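Folding data catch-up, Teseo group
Minutes, November 2018
Notes by me (Blagoje Angelovski), typed up the same evening, so blame me for the spelling

We started late and skipped the old action items except for one, the naming of files, which I'll get to. Rasmus Raudsepp ran the meeting and I typed, and I also talked a fair bit, so some of this is me quoting myself (sorry!).

1. Where we are with the cloth set

The goal from July still stands: 530 good examples of cloth handling with the hand-held grippers before we train the next version of Sanna. We have 200 that passed review. There's a pile waiting on top of that, and I said I'd get through it this week if people stop adding to it with no notes attached.

Rasmus asked what counts as "good" now, as the sheet on the shared drive says one thing and the review page says another. Fair point. We agreed on this for now: both grippers start open and away from the cloth, the take has one clear job in it (lift, spread, fold in half, or straighten), and it ends with the cloth let go. If you drop the cloth and pick it up again, keep it! Mark it "recovery" and keep going. I was deleting those until October and I now think that was a dumb thing to do.

2. Two-handed lifts

This took up most of the hour. The lifts are the part Sanna is worst at. It closes on one side, starts to go up, and the other side is still hunting for an edge. My feeling is that we taught it that, because in a lot of our early takes one hand really does wait for the other. 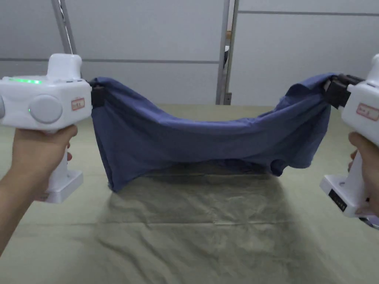 Rasmus thought the waiting was fine and that the trouble was speed. In his view we all lift too fast once both sides are closed, so the learner gets very few moments with the cloth hanging and nothing else going on, and he would like a slow count of two at the top of every lift before anybody moves sideways.

I wasn't sold at first, but we pulled up 11 of the failed runs and he's at least partly right. Most of them go wrong just after the lift. So we'll do both: close the two sides as near together as you can, then hold. I'd like to try a small batch that way before we change the sheet for everyone.

There was some back and forth on how much slack to leave in the middle. I like a bit of sag, Rasmus likes it tighter. No decision. Please do it the way your hands want to do it, and we'll have some of each.

3. Single gripper takes on the flat cloth

Skerent (the labeling tool, for anyone reading this from the Tiretti side) keeps cutting these into too many pieces. A pinch and a small tug show up as two separate jobs, and then the reviewer has to glue them back together by hand. I fixed 37 of them on Monday and my wrist has opinions about it. Rasmus will raise the minimum length for a piece and see if that helps. If it doesn't, we turn the auto cutting off for this job and mark the start and end ourselves.

We also talked about helping with the free hand. The question was whether a take is spoiled if a bare hand is on the cloth along with the gripper. I say no, as long as it gets the "assisted" tag. People do steady a cloth with one hand, and I'd like to have that in the set, but it can't be mixed in with the two-gripper takes or Sanna will expect help that isn't coming.
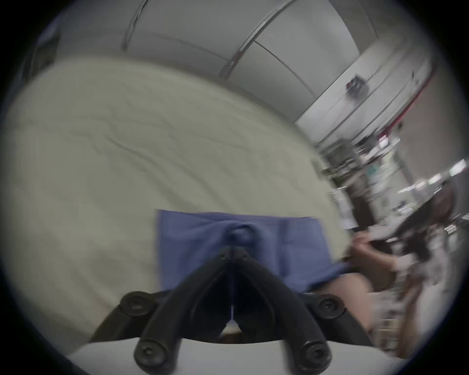

The tag has to go on when the take is saved. Doing it later means watching the whole thing again, and I'm the one who ends up watching. Rasmus will make it a required field so it can't be skipped. I asked if the field could remember the last choice, and he said no, on purpose, as then everything would end up tagged "assisted" by lunch.

4. File names

Still open. I want the job first and then the take number, Rasmus wants it the other way around. Tiretti's import script apparently doesn't care. Moved to next time, again.

5. Who does what

Me: clear the review pile, write up the new rules for "good" on one page, delete the old sheet.
Rasmus: minimum length in Skerent, required tag field, send me the list of failed lifts.
Both of us: a small batch of lifts with the hold at the top, same cloth for all of them.

Next meeting is same time next week. Please bring the tags you've been making up on your own, I know there are several.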